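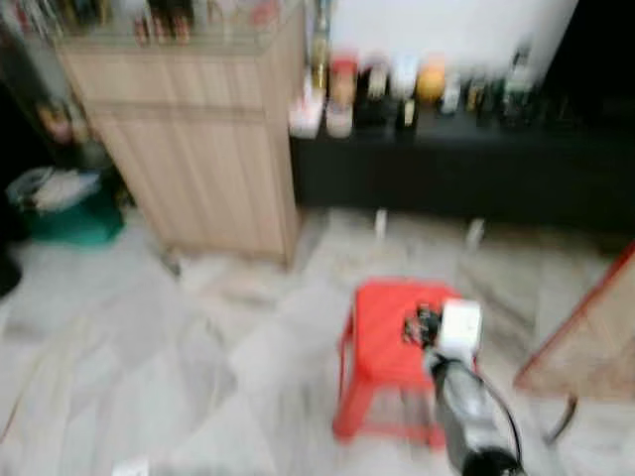

Submitted by Group 9, Home and Storage Studies, Arancibia College — final report, August

Bottles in the living room: a storage study of one rented house

1. Why we chose this room

Our assignment was to study how one household keeps its things, and to propose changes that cost little money. We chose the front room of a house on Flevance Street, where one member of our group is renting. The room has a cabinet with light wood grain, a glass-fronted display shelf standing on top of it, and a long low black table against the white wall. The floor is tiled in a grey and white marble pattern. There is also a small red plastic stool, and we will write about it more than we had planned.

The kitchen of this house is narrow and has only one cupboard with doors. For this reason many bottles and jars have moved to the front room during the years. Each tenant brought some and left some.

2. Method

We made a list of every bottle, jar and container in the room, including those inside the cabinet. For each one we wrote the place, the height, whether it was opened, and who uses it. We put a small paper sticker under each item so that we would not list it twice. Then the household lived normally for 11 days, and each evening after dinner we noted which items had been moved or used.

Our first list was wrong. We had forgotten the items behind the front row on the black table, which cannot be seen when you stand near the door. We did the list again the next evening and the total was 69.

3. What we found

The black table is the most crowded place. Bottles and jars stand side by side in many colours and sizes, and a person who wants something at the back must lift other things first. Three of the tenants told us that they buy a new bottle of sauce sooner than search for the old one. We found two opened bottles of the same vinegar, both nearly full.

The display shelf behind glass is used less. It holds small bottles and other small items, mostly in brown, red and dark colours. In our notes, only one thing was taken from this shelf during the whole period. The tenants like how it looks and they do not want to change it, so we left it outside our proposal.

The stool was a surprise for us. In the beginning we listed it as a seat, but in our evening notes it was used for sitting only on two evenings. The rest of the time it was a small table for things which have no place yet. It is light, it can be carried with one hand, and it is lower than the cabinet, so people put things on it without thinking. We believe that each room needs one such place, and that taking it away would only move the small things to the floor.

4. Changes

We asked the household to check dates and to join the double items where this was safe. After this, 52 containers remained. We then made these changes on the black table:

— tall bottles at the back, in one row only
— jars for daily cooking at the end nearest to the kitchen
— cleaning products to the lower part of the cabinet, away from food

We also tested a Wivutero turning tray, borrowed from the college workshop. It was pleasant to use, but round trays waste the corners and the table is not deep. The tenants preferred a plain box from Astel Home with low sides, where the small jars stand together and can be lifted all at once. We bought one box for 9 dollars.

5. Problems and limits

The period was short and everybody knew that we were taking notes, so perhaps they were tidier than usual. We did not measure how long it takes to find an item, although our tutor advised it. One tenant was away on a placement for most of the study, and her shelf in the cabinet did not change at all.

If we repeat the work, we would begin with the kitchen cupboard. Some of the bottles could go back there, but we opened it only in the last week — too late to include it in the plan.

Home Projects Past Reports Workshop Bookings Contact Back to top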